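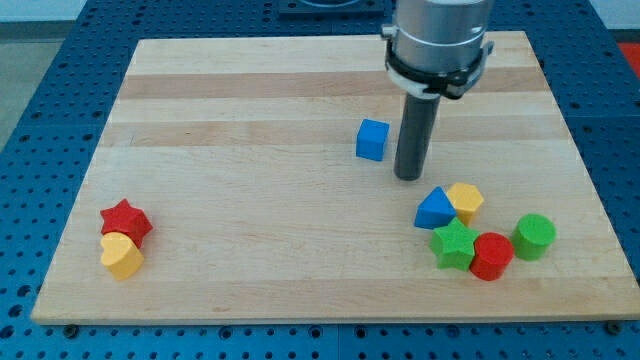

Materials for Early Years, Week 2
Shape blocks and what we claim for them

Please read before Sunday evening. Bring one block of your own to the seminar, bought or borrowed, and be ready to say what you think it is for.

1. The problem with the word "learning"

Pick up any catalogue of nursery goods and you will find shape blocks under Early Maths. The Wuvia catalogue, which we use in this module because the department has a pile of them, lists 321 items under that heading. A good many are blocks in the same few colours. The blurb promises shape recognition, colour recognition, fine motor control, problem solving and confidence. I would like you to get into the habit of asking, for each of these, what a child would have to do for you to believe it.

A child who puts a heart beside a star has put a heart beside a star. She may have sorted them. She may have liked the two colours together, or had nowhere else to put them down. We do not know from the result, and the catalogue certainly doesn't.

2. Flat names for solid things

We call them "shapes", and the names we teach are nearly always the flat ones. This causes more trouble than most textbooks admit.

A cube gets called a square. Fair enough at two years old, less so at five. A triangular prism gets called a triangle, though it has rectangular sides as well and, lying on one of those, may show the child no triangle at all. A hexagonal prism seen from above does give you six sides; turn it on its side and a child will quite reasonably tell you it is something else.

The heart and the star are worse. They have no place in the usual run of solids, and they are in the set, I suspect, because adults buy it. I don't say remove them. A star that will stand up on its points is an interesting object, and children find out quickly which way round it will do so. But please stop writing "knows star" on a record sheet as if it belonged with "knows cube".

3. Colour gets in the way

Suppose the cube and the triangular prism are both blue, and the heart and the hexagonal prism are both yellow. Ask a child to "put the same ones together" and you have asked two questions at once. If she pairs the blues she is right. If you then mark her down for failing to match by shape, the fault is in your instruction.

The Flestholm sets were sold as a cure for this: every block plain, no paint. In the trials reported in your reader, 982 sorting turns were recorded with plain blocks and 1462 with painted ones. The authors conclude that plain blocks are better for shape. Look at the two totals again. The groups did not have the same number of turns, and the plain group was seen in the morning. I would not change my cupboard on the strength of it.

4. The surface matters more than the set

Hauksdóttir's handbook gives half a page to this, and it is the most useful half page in it. Blocks need a flat board with a clear edge. On carpet nothing stands. On a large bare table the work drifts outwards and ends up on the floor. A wooden board tells the child where the job is, and it can be lifted away with the work still on it if you go slowly.

Two cautions. Strong grain or striping in a board will be used by some children as a set of lines, and they will place blocks along it. You may take this for a pattern of their own making. Also, pale yellow on pale wood is hard to see for some children, so check before you decide that a child is "ignoring" a block.

5. Spacing, clusters and reading too much into them

Students last year handed in sketches of boards with arrows and captions: "family group", "lonely cube". The Zemidska observation form encourages this with its box marked Meaning. Leave that box blank. Write down which blocks touch, which stand apart, which overlap from where you are sitting, and what the child said, word for word. If the child said nothing, write that.

A tight cluster can be a building, a sorted pile or whatever was left after someone's sleeve went by.

For the seminar

Choose one claim from the catalogue and write half a side on what evidence would satisfy you. Photographs of finished boards won't do by themselves.

Then take your block and list every name a four-year-old might fairly give it. Turn it over and do the list again.

Reader: sections 3 and 4. The appendix on storage trays can be skipped.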